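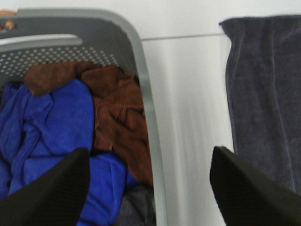

Wrist cam, basket side

kumska68
Budgeting a towel folding cell for February. Voltholm quotes two arms plus grippers. Is the second arm worth it?
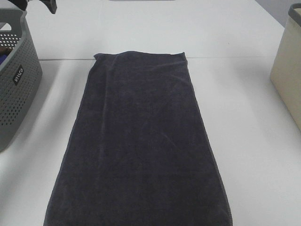 Our load is mixed, so the basket pick matters as much as the fold. I'd put the money into spare fingers and wrist cameras.

prinimton_ops
Disagree. One arm drags a corner and the far side skews. Buy both, skip the spares.

kumska68
Panels and table, then:
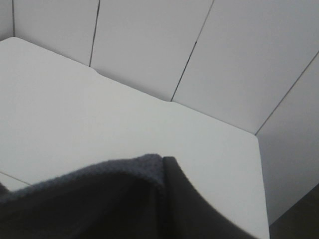

Re: panels and table
bainbridge10
Plain white, matte. Dark terry needs the contrast - keep 700 back for lighting.
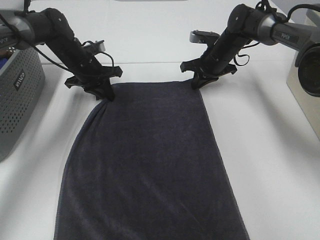

Two grippers on the far corners, fixed camera view

prinimton_ops
Lighting can wait. Price the cable management first.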